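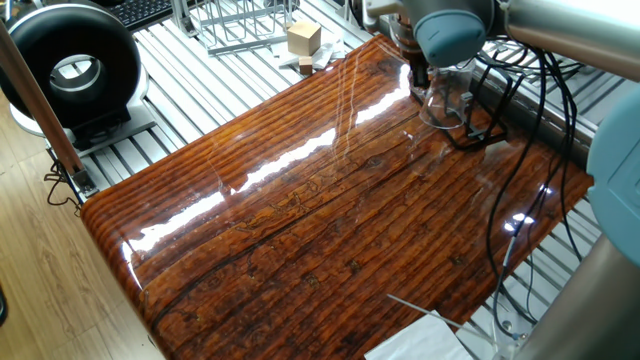
A gripper positioned over a clear plastic cup on the test bench at Savgate.

Clearing the table is the chore Palesa Mkhize gets asked about most, and the one she is least willing to put a date on. She runs manipulation testing at Savgate, a small lab that evaluates robot arms for companies thinking of buying them. Her reports go to hotel groups, assembly shops and, lately, two appliance makers that want to know whether a home arm is worth designing a kitchen around.

Her short answer to them is no. The longer answer takes up most of an afternoon.

"People ask if it can pick up a cup," she said. "Yes. Any arm sold in the last decade can pick up a cup if you tell it where the cup is. The question for a household is whether it can pick up a cup you did not tell it about, next to things you did not tell it about, and do that all day."

Clear plastic is a standard item in her test set for that reason. Most depth cameras work by projecting a pattern or timing a reflection, and a transparent wall returns very little of either. The sensor tends to report the surface behind the cup, or leaves a hole in the data. A glossy tabletop makes matters worse. Highlights move as the viewpoint moves, and a system that relies on stable features can mistake a streak of light for an edge.

"On matte gray foam, our baseline gets a cup nearly every time," Mkhize said. "Put the same cup on a lacquered surface and the success rate drops by 11 points. Same arm, same gripper, same software. The customer's dining table is lacquered."

Grip force is the second problem. A thin disposable cup deforms before it slips, so the window between too little and too much is narrow. Mkhize's group runs each grasp 50 times before reporting a figure, and logs a crushed rim as a failure even when the cup reaches its target. Some vendors object to this. Noonan, whose two-finger gripper she tested last winter, argued that a cup delivered to the bin is a cup delivered.

"For a bin, fine," she said. "If there's water in it, no. I asked them which one they were selling. They said both."

She is more positive about the shop floor. Usico, a maker of small pump assemblies, has had an arm loading parts into a washing fixture since December. The parts arrive in trays, in one orientation, under fixed lighting. The arm handles about 400 an hour and a person checks on it between other jobs. Mkhize reviewed the installation before it was signed off and found little to complain about.

"It is a dull application and it works," she said. "They spent their money on the trays. The robot was the cheaper part."

That ratio comes up often when she talks about industrial work. Where the surroundings can be changed to suit the machine, automation is mostly a matter of fixtures, guarding and cycle time. Homes do not offer that option. A kitchen is rearranged many times a day by people who have no interest in the robot's calibration.

Asked which household chores are closest, she named wiping flat surfaces and moving rigid objects of known shape between known places. Folding laundry she puts further out, in spite of the videos. Loading a dishwasher sits in between. The individual grasps are manageable, but the order matters, the racks differ by model, and one badly placed bowl blocks everything behind it.

She is skeptical of demonstrations that show a single run. Nulbridge, a startup working on a general-purpose home arm, sent her a clip of a full table being cleared. She wrote back asking for the attempts on either side of it.

"They sent them, to their credit. It was 3 out of 8, and the failures were interesting. Two were the wrist getting into a position it could not leave without hitting something. That's a planning fault. You can fix that. The others were perception, and those take longer."

Cable routing is a subject she raises without being asked. Hoses and leads outside the arm limit how far the wrist can turn, and they can drag on the objects being handled. Factory integrators treat this as routine and dress the cables for one repeated motion. A home arm has no one repeated motion. Mkhize would like to see internal routing on anything meant for a kitchen, and she expects buyers will balk at the price.

As for when a machine will clear an ordinary table without supervision, she declined to give a year. She did offer the criterion she uses in her own reports, which is mean time between human interventions. For the best table-clearing system she has measured, it is currently 11 minutes.

"Clearing my own table takes me four," she said. "When the interval gets to a week, call me and I'll give you a quote."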